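We use cookies to keep this site running and to remember your settings. By continuing you agree to our cookie policy. Accept | Manage

How I oil a wooden salad bowl

My big bowl came from a little shop in Rastholm and I ignored it for years, until it went gray and fuzzy inside. Bringing it back took one evening (plus a lot of waiting around), so I've done all my wooden stuff this way since!

Wash the bowl by hand with warm water and a drop of dish soap. Don't soak it. Dry it with a towel and leave it on its side overnight.

Next day, sand the inside with 200 grit, going with the grain where you can. It'll feel a bit rough still, so wipe out the dust and go over it again with 420. I wrap the paper around an old sponge, which saves my fingertips on the curved part. Wipe again with a barely damp cloth and let it dry.

Now the oil. I use Duson mineral oil, the food-safe kind, but any food-grade one is fine. Pour in a tablespoon, rub it everywhere with a lint-free rag, and don't forget the foot underneath. Wait 5 hours, buff off whatever's still sitting on top, and do it again. Mine drank up three coats, and a really thirsty bowl might want four.
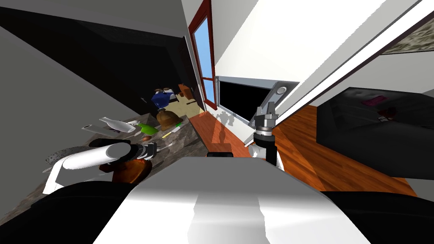 A round brown wooden bowl on the counter.

For everyday care, rinse, dry right away, and keep it out of the dishwasher (please!). I re-oil in February and again when summer salads start. If yours smells of garlic, rub it with half a lemon and coarse salt before the next coat.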